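Sorting Jars and Small Containers: Your Questions

Do I need to buy special bins?
Oh, please don't! Any clear plastic bin will do, and the ones you have left over from the pantry are usually fine. Clear sides let you see what you've got without lifting everything out.

How should I group things?
We like going by lid color at Hiscombe – it's quick, and even the littlest helpers at home catch on right away. 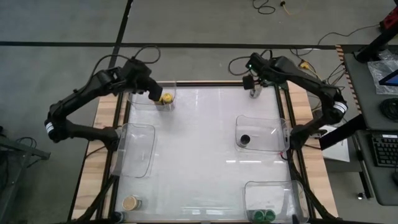
Clear bins sorted by lid: yellow tops at the far left, green tops in the near right corner.

What if I only have one of a color?
Give it a bin of its own anyway. More will come along, they always do, and it's so nice to have the spot ready.

Can I leave a bin empty?
Of course. I keep one free for whatever turns up in the back of the cupboard, and I wash it out every December whether it needs it or not.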